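4 Setting Up and Looking After the Drawer Cell

Figure 2 gives a view of the simulated half of the cell, which we describe in this section along with the physical half it is meant to stand in for.

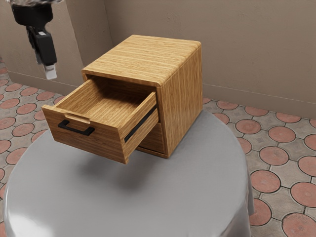

Figure 2. The drawer task in the Tesau simulator: cabinet on the round table, upper drawer open, gripper clear of the cabinet.

4.1 Why the cell has two halves

When we began the work at Drernside we had one arm, one table and a good deal of optimism, and we lost most of our first September to small mechanical troubles that had very little to do with the learning methods we wanted to study. A handle worked itself loose, a slide got gritty, somebody leaned on the table, and a week of results had to be thrown out. We have come to think that papers in this area say too little about this side of things, and so we would like to take a bit of room here to set down how we keep the cell in order, in the hope that it spares another group some of the same grief.

The cell exists once in our lab and once in Tesau, the simulator we use for rehearsing changes before we make them on the real machine. Both halves are built around the same job, in which the arm comes down from overhead, finds the pull on the upper drawer of a small two-drawer cabinet, and either draws it out or pushes it home. Every change to the mounting, the fingertips or the cabinet position is made in Tesau first and run there for 200 cycles. If the run is clean, we go ahead and pick up the wrenches.

4.2 Placing the cabinet

The cabinet sits near the middle of a round table covered in a plain gray cloth, and we kept the cloth in the rendered version too, folds and all, as the shading it picks up under an open drawer is one of the things our vision model has to cope with. The cabinet is wood, with a visible grain, and the only dark features on the open drawer are the metal pull and the slide rail along its side. In the pose of Figure 2 the extended drawer covers most of the lower drawer front, and we use this pose for checking that the detector does not go hunting for a second handle it has no view of.

In the lab, the cabinet is held down from beneath the table by two bolts that pass up through the cloth. We cut the holes small and stitched around them, and this has held up far better than the tape we started with, which crept a little every day in warm weather. After the bolts are snug we push sideways on the cabinet by hand, at the top, and look for any movement at the base. If there is any, the bolts come out and the washers are replaced before anything else is tried. Please don't be tempted to simply tighten further, as we were; all it did for us was pull the cabinet out of square and make the upper drawer bind.

4.3 Teaching the reference poses

The arm is taught seven reference poses, and most of the care goes into the first of them, which we call the waiting pose. The gripper hangs above and to one side of the cabinet with its white fingertip pad well away from the wood, high enough that the drawer can travel its full length underneath without a collision. Figure 2 shows the simulated gripper standing off in this way. We teach the waiting pose with the drawer fully open, always, even on days when the drawer will start closed, and we found this one habit did more for the health of our fingertips than any of the software limits we had written up to then.

The other six poses are taught from there, in order, at the slowest speed the controller allows. Whoever is teaching keeps one hand on the pendant and the other well out of the drawer, and a second person reads the pose names aloud from the sheet. It is a slightly old-fashioned way to go about it, and new students do tend to smile at it, but we have not had a mislabeled pose since we took it up.

The upper edge of the drawer front has a small finger recess cut into it, just above the pull, and it deserves a word of its own. During early trials on the real cabinet the fingertip would sometimes drop into the recess and catch there, so that the drawer came open by the wrong feature and the force readings made no sense at all. We now give the approach pose a lower entry, which brings the pad to the pull from below the level of the notch. The same entry is used in Tesau so that the two halves stay in step.

4.4 Routine care

Care of the physical cell takes place before the first run of the day. The drawer is emptied, opened by hand and wiped along both slides with a dry cloth, and we then work it back and forth 8 times, feeling for any rough spot. A slide that feels gritty is taken off and cleaned properly, and one that still feels gritty afterward is swapped for a new one from the Celstead kit we keep under the bench. We don't oil the slides. We tried it for a while, and the oil found its way to the fingertip pads by way of the drawer sides, and the pads began to slip on the pull.

The pads themselves are looked over under a bench lamp. A pad with a shiny patch or a nick is changed, and whenever one is changed the gripper is zeroed again and the waiting pose checked against the gauge block. Skipping the zeroing is the mistake we have made most often, and it shows up later as a pull that is gripped a little too gently.

Once a week we also check the Backlund mounting plate at the top of the arm. The bolts are marked with paint across head and plate, so a glance from the stepladder will usually do, and a torque wrench comes out only if a mark has shifted.

4.5 Keeping the two halves in agreement

After any repair we measure the cabinet position again and enter it in the Tesau scene file, together with a short note of what was done. The drawer travel is entered as well, and so is the force needed to start it moving, which changes more than one would expect after new slides go in. The last full update before the experiments in Section 5 was made on Wed 21 March, and all results reported there use that version of the scene. The room around the table, with its beige wall and patterned floor tiles, was left alone throughout, so that any change in the detector's behavior between versions could be traced to the cabinet or the arm.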